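머그컵 찌든 커피 때, 과탄산소다로 빼는 방법 (제가 매달 하는 순서 그대로)

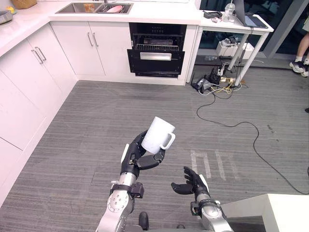
흰 도자기 머그. 물때랑 커피 때가 제일 티 나는 게 역시 흰색이죠.

저는 하루에 커피를 진짜 많이 마셔요. 아침에 내려서 한 잔, 점심 먹고 또 한 잔, 그리고 오후엔 홍차까지... 이러니 컵 안쪽이 멀쩡할 리가 없죠. 매번 주방세제로 꼬박꼬박 씻는데도 어느 날 보면 바닥에 갈색 동그라미가 딱 자리를 잡고 있어요. 수세미로 박박 문질러도 그대로고요.

한동안은 매직스펀지로 밀었는데 손목도 아프고, 자꾸 문지르니까 유약 표면이 점점 거칠어지는 느낌이더라고요. 표면이 거칠어지면 때가 더 잘 낀다고 해서 그 뒤로는 담가두는 쪽으로 완전히 갈아탔습니다. 5월에 찬장 정리하면서 쓰던 컵을 전부 꺼내 이 방법으로 한 번 싹 돌렸는데 속이 다 시원했어요!

준비물

과탄산소다 (저는 Jodard 거 대용량으로 사서 유리병에 덜어 써요. 밀폐는 금물이라 뚜껑은 살짝 헐겁게!)
뜨거운 물 1000ml
컵이 푹 잠기는 스테인리스 볼
고무장갑
부드러운 스펀지, 병 닦는 솔

플라스틱 볼밖에 없으면 내열인지 꼭 보시고요, 알루미늄 냄비는 쓰지 마세요. 예전에 급하다고 알루미늄 냄비에 했다가 냄비만 시커멓게 변해서 버렸어요. 아까워라.

담그기

1. 컵을 세제로 한 번 먼저 씻어주세요. 기름기가 남아 있으면 때가 잘 안 불어요. 립밤 자국 있는 분들은 입 닿는 쪽을 특히 신경 써서요.

2. 볼에 컵을 넣고 과탄산소다를 2큰술 뿌립니다. 컵 안쪽에도 조금씩 들어가게요.

3. 창문부터 열고, 뜨거운 물을 천천히 부어요. 팔팔 끓는 물은 말고 끓인 다음 한 김 식힌 정도가 좋아요. 거품이 뽀글뽀글 올라오는데 얼굴을 가까이 대지 마세요. 컵이 차가운 상태면 금이 갈 수 있으니 겨울엔 미지근한 물로 먼저 헹궈두시고요.

4. 그대로 46분 둡니다. 숫자가 왜 이렇게 애매하냐면, 제가 챙겨 듣는 Wragg 팟캐스트 한 편이 딱 그 길이거든요 ㅎㅎ 한 편 끝나면 꺼내요. 조금 더 둬도 괜찮습니다.

5. 고무장갑 끼고 꺼내서 스펀지로 가볍게 문질러주세요. 힘줄 필요 없이 살살만 밀어도 갈색이 스르륵 벗겨져요. 손잡이가 몸통에 붙는 안쪽 틈은 스펀지가 안 들어가니까 솔로요.

6. 흐르는 물에 충분히 헹굽니다. 만졌을 때 미끈거리면 덜 헹궈진 거예요. 뽀득할 때까지!

그래도 남는 자국

한 번에 안 지워지는 오래된 얼룩은 같은 방법으로 한 번 더 해보세요. 저희 집에서 제일 오래된 Kasby 머그는 두 번 만에 겨우 하얘졌어요. 티스푼이 긁고 간 회색 줄은 커피 때가 아니라서 과탄산소다로는 안 빠지고, 베이킹소다를 물에 되직하게 개서 손가락으로 문지르면 많이 옅어집니다.

이런 컵은 하지 마세요

금테나 은테 두른 컵, 손으로 그림을 얹은 컵은 무늬가 상할 수 있어요. 보온 텀블러는 제품마다 말이 다르니 설명서를 보시는 게 맞고요. 이미 실금이 간 컵도 뜨거운 물은 피하세요. 그리고 락스나 식초랑은 절대 섞지 마시고, 급한 마음에 이것저것 넣는 분들 계시던데 과탄산소다 하나면 충분해요.

말리기랑 평소 관리

헹군 컵은 Jedton 물빠짐 선반에 비스듬히 엎어두는데, 바닥에 딱 붙여 엎으면 안쪽에 습기가 차서 냄새가 나더라고요. 젓가락 하나 괴어서 틈만 만들어줘도 훨씬 빨리 말라요. 저는 24시간 정도는 그냥 두고 잊어버립니다... 아니, 사실 찬장에 넣기 귀찮아서 거기서 바로 꺼내 써요.

평소엔 다 마시고 물이라도 한 번 헹궈두세요. 남은 커피가 바닥에서 말라붙는 게 제일 안 좋아요. 홍차 드시는 분들은 티백을 컵에 넣어둔 채로 퇴근하지 마시고요 (제 얘기예요).

쓰고 남은 과탄산소다 물은 아까우니까 행주를 푹 담가뒀다가 헹궈서 널어요. 행주 냄새 빼는 방법은 따로 글을 쓰고 있는데, 삶는 것까지 넣다 보니 길어져서 조금 더 걸릴 것 같아요. 컵 닦다가 막히는 부분 있으면 댓글 남겨주세요!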